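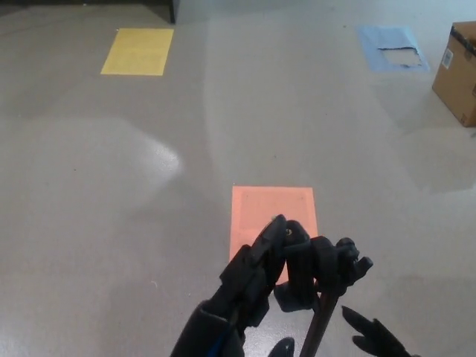
Clisness Color Floor Sheets, yellow / light blue / orange — 3 out of 5

Quick one, I have a class at 4 and I keep getting asked about these.

Bought them in February for the movement room. We use colored sheets as stations: call a color, kids run, stand on it, do the thing, run back. Before this I used construction paper and masking tape, which lasts one morning if you're lucky. So the bar was low.

Good stuff first. Colors are easy to tell apart from across the room, even for the little ones. The orange is more of a salmon if you're picky (Ronja is picky). Yellow is on the soft side, not a highlighter yellow. Fine by me, the old neon ones gave me a headache. They show up well on our floor, and it's a boring gray-beige so anything would, but still.

They lie flat. Big deal for me. The Posent ones we had before came rolled and stayed rolled, corners up for weeks, somebody's toe under every one of them. Yellow went down flat first try.

Now the bad. The blue one has a hole in it. Not a nick, a big raggedy hole in the lower right part, you can see the floor through it. The edge along the top of the hole is the worst bit, dark and ragged. The rest of that sheet is still OK and there's a thin strip of blue left around the outside of the hole, so technically still a rectangle. Technically still a station. I wouldn't put a running six year old on it.

So durability, meh. Listing says good for 1,000 uses. Who is counting. We did not get anywhere near that. Yellow and orange had the same treatment and I'd buy those two again tomorrow.

Wrote to Clisness. Got a reply from a Junhao Xiao, polite, pretty fast, offered a replacment blue. No argument, didn't ask me to mail the old one back. One star back for that.

Things I'd want to know before buying:

Spacing — give them more room than the leaflet says. We do a big triangle, one near, two far, and the kids stop crashing into each other.

Cleaning — damp cloth. Don't scrub. I scrubbed the yellow once and I think the edges went a little paler, could be me.

Tape — skip it. Hazel taped hers down at the other site and took the color off with it.

Storage — flat, under something. Don't fold.

No green in the pack. Why is there no green. You can get it seperately but then you pay shipping twice.

Would I buy again? For a classroom, yes if they sort out the blue. For a gym with 26 kids in sneakers, get something thicker, Drurnitz does a heavier one that Rocío swears by. Haven't tried it. Costs more.

Will update when the new blue shows up.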